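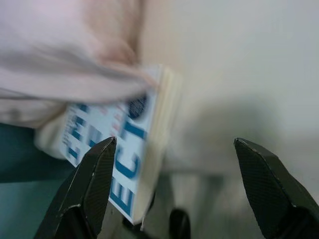

R. Toivonen
Pantry and Cupboards Editor, Dralow Home

Small Boxes: Frequently Asked Questions
Last updated 31/03/2025

Our February piece on the cupboard above the fridge brought in more mail about small cardboard boxes than about the cupboard. The questions that keep coming up are answered below. If yours is missing, try the Big Boxes page, where the mood is darker.

What counts as a small box?
Anything you can pick up between finger and thumb and then put down somewhere you'll never find it. Tea, stock cubes, sticking plasters, light globes, fuses, birthday candles. Cereal is a big box and has its own page.

Should I take everything out of its box and put it in matching jars?
You can. Gultura sells a very handsome jar and I own more of them than I'll admit to in print. But a box comes with its name, its instructions and its date already on it, and a jar comes with none of those. I once decanted bicarb and cornflour on the same afternoon and the scones have never been forgiven. Food you use weekly can go in a jar. Anything with directions, doses or warnings stays in the box it came in, leaflet included.

Which way up should they go?
On their ends or their long edges, like books, with the lettering facing out. Stacked flat, the one you want is at the bottom. That's a law.

The writing runs sideways when I stand them up. Does this matter?
Less than you'd think. Big lettering survives most indignities. The pale box at the top of this page is tipped over on a slant with its blue letters running sideways, and I can still pick out E, C and T at a glance. The smaller blue print beside them is another story, and no shelf arrangement is going to help with that sort of thing. Go by the big letters, or the colour, or a logo if there's one to go by. The round navy emblem on that same box would do me nicely as a landmark.

If sideways type truly bothers you, put a strip of masking tape on the narrow edge and write on that. The narrow edge is usually the plainest part of the box, and it's the bit you see when they're lined up.

How do I stop them falling over?
Use a tray with sides. For a standard 600 mm shelf I like two trays, each 300 mm wide, although you'll want to measure your own shelf before believing me, as the inside of a cabinet is always a bit smaller than the cabinet. The Grollholm tray is the one I use. A shoebox lid does the same job and has the advantage of being in your wardrobe already.

Don't pack the tray tight. You should be able to get two fingers down beside a box to lift it out. If you have to pull out its neighbours first, you'll stop putting it back, and we both know where it'll live then (the bench, beside the toaster, until Christmas).

Can I combine two half-empty boxes of the same thing?
Yes, if they really are the same thing with the same date. Otherwise put the older one in front and use it up. Please don't tip the new teabags in on top of the old ones. There's a layer in my mother's tin that predates the GST.

How many spare boxes is too many?
My limit is one open and one unopened. A reader in a share house wrote to say theirs is 5, all open, one per housemate, and I have nothing useful to offer them.

What about empty boxes that are "too good to throw out"?
Ah. Keep it if you can say out loud what's going in it today. "Something might fit" doesn't qualify, and neither does "it's a nice little box", though I'm sure it is. Flatten the rest and put them out with the recycling. Pull off any plastic window first and check your council's list if there's foil or a waxy lining.

Boxes for electrical bits are a special case. I keep those until the warranty runs out, flattened, in one envelope with the receipts.

My household puts empty boxes back on the shelf. Any advice?
Give each one a little shake before you write the shopping list. I've tried notes and I've tried sighing.

Can I store small boxes in the bathroom?
Toothpaste and soap, sure. Cardboard goes soft in steam and printed leaflets go to pulp, so I'd find a cool, dry shelf in the hall for the rest. Medicines should be up high or locked away where children can't get at them, and unwanted ones can go back to a pharmacy.

Do you have a page on tins?
Coming. I've been promising it for a while and the tins aren't getting any younger.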